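# How to lead a short evening reflection for a mixed group

I wrote these notes after our June study days in Karkudden, when Azra Nikolaidis asked me to explain how we prepare the evening reflections. Our group there had 18 people from different churches, and also a few who belong to no church. The notes are for a person who has never led such a thing before.

## Choose one theme and one text

Begin with one word. We have used "bread", "road", "door" and "neighbour". A concrete word is easier than a big one like "hope", which makes people speak in general.

Then look for one short text. It can be a psalm, a poem or a few lines from a letter. Read it aloud in your own room before you decide. If you lose your breath in the middle of a sentence, the text is too long or the translation is heavy. For "road" we took some verses from Psalm 139, and Marin Matić read them very slowly.

When the group has more than one language, ask a second person to read the same text in the other language. Do not explain the text between the two readings.

## Prepare the objects

In most of our evenings each person receives a small thing to hold, for example a stone, a shell or a piece of ribbon.

- Choose things which are safe to drop.
- Bring a few more than you need.
- Wash the stones the day before and let them dry on a towel.
- Avoid anything with a strong smell.

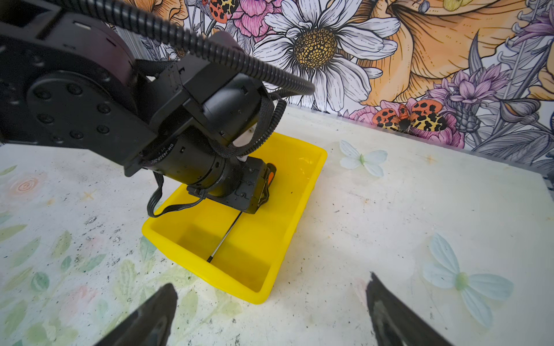 The objects need a place where all can find them when the light is low. I used to put them in a dark basket, and people had to search with their fingers while the others waited. A plastic tray in a strong colour is better, such as the bright yellow one you see on the white table, and its rectangular shape gives space for two people to reach in from opposite sides. Put it on the table before the group comes in. If you carry it around yourself, everybody watches you and the quiet is gone.

## Arrange the room

Make one circle of chairs, without a second row. Leave an opening on the side of the door, so that a late person can sit down without climbing over bags. Check that a wheelchair can pass.

Switch off the lamp which stands behind the reader - otherwise the face is dark and those who follow the lips cannot understand. Bujar Delić, who hears badly on one side, taught me this, and I am still grateful to him.

If you use a candle, ask the house first. In the house at Flinov it is not permitted, and we managed well with a small lamp.

## The order of the evening

1. Welcome the people with one or two sentences. Say how long it will take.
2. Sing or play something simple. A melody without words is also good.
3. Read the text.
4. Invite each person to take an object.
5. Keep silence for two minutes. Look at a watch, because silence feels longer to the leader than to the group.
6. Read the text again.
7. Invite those who wish to say one word or one sentence. Wait, and do not answer.
8. Finish with a blessing or a good wish which all present can accept.

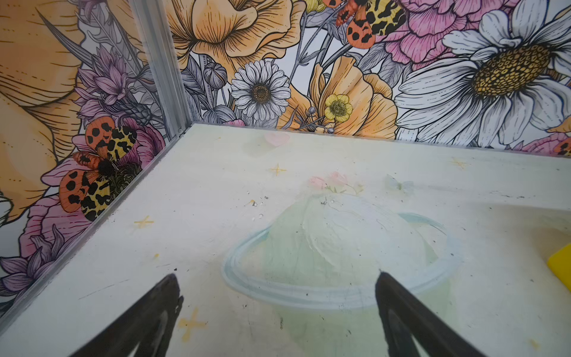 *A white table top with pale printed pictures.*

## When something goes differently

**A person begins to cry.** Continue in a calm voice. Somebody sitting near can offer a handkerchief. Afterwards go to this person and ask if company is wanted. Do not ask it in front of the circle.

**A person speaks for a long time.** Wait until he or she takes a breath, say thank you by name, and look to the next one. Nataša Dervishi does this with only a small movement of the hand, but I need the words.

**No one speaks.** It is allowed. Count slowly to twenty in your head and go on to the blessing.

## Afterwards

Let the people keep their objects if they like. Some leave them on the chair, and you can use these again another evening. Write down in a notebook the theme, the text and the song, so that the next leader does not choose the same. Zofia Czerwiński keeps our notebook at present, and she can send a copy of the older pages to anyone who is preparing an evening for the first time.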